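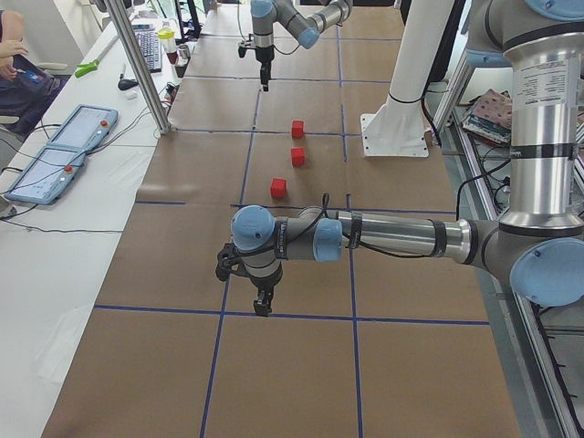

4. Running the two-arm placement trials

This section covers the Koltent placement trials, which compare shared planning with separate planning for two arms on one table. Read section 3 first if the arms have not been calibrated since May.

Before you start

1. Check that the tape is flat. Press down any lifted ends and replace torn strips.
2. Jog each gripper to its reference cell and compare the reading with the saved value. An error over 2 mm means the arm must be calibrated again.
3. Load the trial list in Hercombe. The full list has 1292 placements, split into blocks of 80.

Running a block

4. Put the cubes in the start cells shown on the monitor. Keep both arms paused while your hands are over the table.
5. Select the planner, "shared" or "separate". Do not change it within a block.
6. Release the pause on both pendants, then press Run.
7. After the last placement, pause both arms and save the log before clearing the table.

CAUTION: Either arm can cross the middle cells at any time during a run. Keep an emergency stop within reach.

Note: A cube touching a tape line counts as a miss, even if most of it is inside the cell. Samah Hajji used this rule for the first 200 placements, and later blocks have to match.

Note: If the arms stop to avoid each other, let the planner recover. Moving one by hand spoils the timing data - mark the trial as void and go on to the next one.

Send logs with more than one void trial to Higinio Cárdenas.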